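# Arker bin-picking set

Hello! I'm Lina Srour, and these are my notes on the Arker data, which I use to test how well our grasp picker copes with shiny bins.

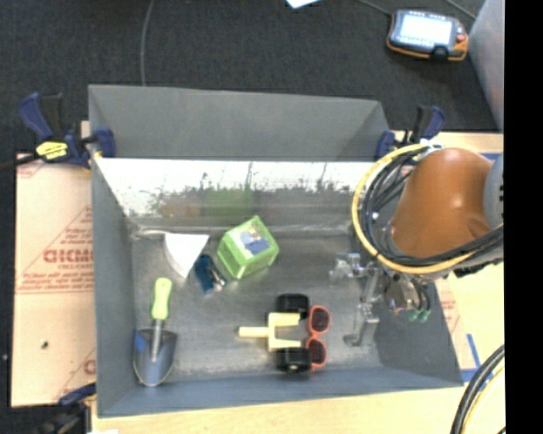

*Arm over the bin, with the trowel and sunglasses among the items.*

I compared two ways of choosing a grasp: depth only, and depth plus colour. Each got 25 tries on the same layouts. Depth only managed 13 good lifts, colour got us to 19 (I was chuffed!). My hunch is that reflections in the metal muddle the depth map, but I haven't tested that properly yet.

Known gaps:

- one bin only
- no soft items
- Dima Qaisi's labels for 2 layouts still need a second look

Spotted a wrong label? Give me or Dima a shout.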